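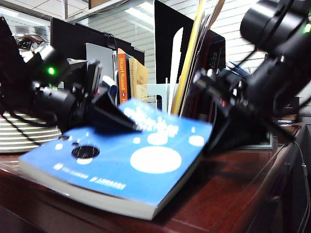

Jin-sol Maeng has put it to new members of the laboratory more than once that a robot with two arms should be judged by how well the second arm knows what the first is doing, and that speed can wait. The remark has become something of a working rule at the Pristison Laboratory, and it describes most of what we study.

About the Laboratory

The Pristison Laboratory is a research group in Farport concerned with two-armed robot handling of everyday objects. Our main subject is the handling of flat and jointed items on ordinary furniture: books, folders, envelopes and thin boxes. A book on a desk offers very little for a gripper to take hold of. It slides when pushed, it may open when lifted, and its cover and pages do not move together.

Our Method

The laboratory's principal method is known as Mahrous. Under Mahrous, the two arms share a single estimate of how an object is resting and where it is likely to slip. Each arm updates that estimate through its own contact with the object, and each plans its next movement from the shared version. Neither arm is assigned permanently to hold or to move. The roles are settled at the moment of contact and may change during a task.

Earlier work in the group used fixed roles, with one arm holding and the other moving. That approach remains in use as our standard of comparison and is maintained by Simão Louro.

Results to Date

The most recent full study comprised 214 trials with paperback books on a polished wooden desk. Each trial began with the book lying flat and ended when it had been turned to a set direction or when the attempt was stopped. Under the fixed-role method, 17 trials in the series ended with the book off the desk. Under Mahrous, the figure was six. The two methods were given equal numbers of trials, and the order was mixed.

The laboratory does not claim that these results extend to hardcover books or to rough surfaces. Trials with hardcovers began in March and have so far been less even. Heavier covers tend to swing open late in the turn, when both arms are already committed. Yasmine Hegazy leads this part of the program.

Records and Software

All trials are logged in Tekex, the laboratory's own record system. Tekex stores joint positions, contact times and the written notes of the person supervising each trial. Failed attempts are kept on the same terms as successful ones, and no trial is removed from a series once it has started. Requests for access to the logs are reviewed by Jhun Pascual.

People

The laboratory has 16 members, including research staff, engineers and graduate students.

Director: Jin-sol Maeng
Shared Estimation and Records: Jhun Pascual
Comparison Methods: Simão Louro
Jointed Objects: Yasmine Hegazy
Administration and Visits: Beryl Greenwood

Visits and Inquiries

Visits by schools, companies and other research groups are arranged by appointment through Beryl Greenwood. Visitors are asked to state in advance whether they wish to see trials in progress. Graduate applicants should write directly to the member whose work they hope to join and include a short account of any practical experience with robot arms.

Page last reviewed 19/07/2026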